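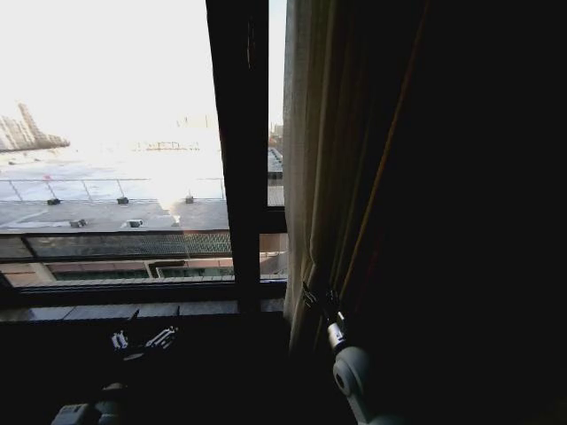 Gesow has added a new patio heater to its outdoor range, and anyone who likes to linger outside after supper will be pleased to hear it. The Pedar is made of powder-coated steel, stands on two wide feet and weighs 27 pounds, so moving it is no great chore. It was made with city homes in mind - the sort where a tall window looks out over a sunny rooftop and the skyline beyond. Prondance will have it in stores from September, priced at $490 with a cover.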